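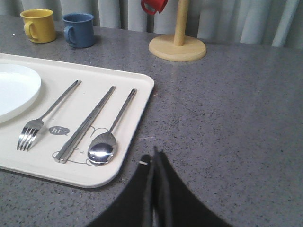

Trays for weeknight suppers — quick notes

Been asked for these twice so typing them up before the school run. November, dark by tea time, everyone wants to eat at a different hour. So trays.

Lay them early. Plate, fork, chopsticks, spoon, done. Whoever comes in picks one up and goes to the hob.

Metal chopsticks: slippery for noodles if you're not used to them. Rinse straight after eating, dry with a proper cloth or you get spots. Don't stand them in the dishwasher basket, they drop through the holes. Lay flat in the top rack.

Spots already there? Splash of white vinegar on a soft cloth, wipe, rinse, dry. Not the scourer!! Manuela did a whole set of forks with one and they've never looked right since.

Cream trays stain. Turmeric and soy worst. Bicarb and a bit of water, leave it 10 mins, wipe off. Tea rings come up the same way.

Speckled worktops hide crumbs — lovely until you put a clean tray down and pick it up gritty. Wipe first, tray second. Warm water and washing up liquid is plenty. Keep the vinegar off if yours is real stone, it dulls the polish.

Curtain behind the worktop, wash it more often then you think. Grease gets in the folds. Cool wash, hang damp, pull the pleats straight with your fingers and no ironing. Well away from the hob, obviously.

Trays store on their side, between the bread bin and the wall at ours. Iolo uses an old letter rack.

Rice pot soaking tips next time, Jiahui has promised me hers.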